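Clubs > Robotics > Build notes

Capping a pen, part one: the grid and the cables

By Tamsin Ferreira
October
3 min read

The autumn task for the Lacson student robotics club is to put the cap back on a pen. Kitum, who set it last year, called it a peg-in-hole problem with worse pegs. The pen and cap start apart on the table, and the arm has to bring them together without a person touching either one.

I am responsible for calibration and cabling. Neither is interesting until it goes wrong. Our joint limits are set in software, but the cable has its own limits, and it does not report them. If there is too little slack at the elbow it pulls tight when the forearm extends. If there is too much it catches on the wrist. We settled on a standing loop near the elbow and zip ties along the forearm. The tails still want trimming. 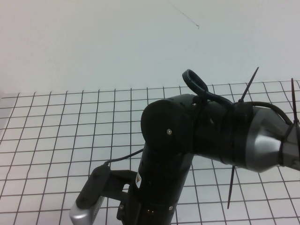
Why use a grid if the software never reads it?

It gives the people in the room a shared way to say where something is, so a start position can be written down as a row and a column and set up again by someone else.

The lines are a bit wavy in places. For resetting the objects this does not matter, as a small error in placement is useful variation. For calibration it does, so I take those points from the arm's own joint readings and ignore the grid completely.

Our planner is called Vemadis, after nothing in particular. It treats the pen body and the cap as two separate grasps. The first version assumed both would lie on the same line, with the open end of the cap facing the tip. 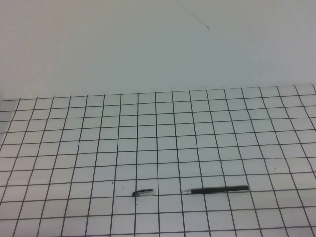
I have since added starts with the cap turned by up to 78 degrees, and the success rate fell straight away. Most of the failures come in the last stage, when the tip meets the rim of the cap and pushes it along instead of going in. Slowing the approach helped a little — lowering the grip force helped more.

The log keeps 1000 samples per attempt, enough to find the moment of contact. I had it at 4000 and the files were a nuisance to copy. Next job is a proper contact threshold, then the Zurnberg rules, which allow 3 attempts per start.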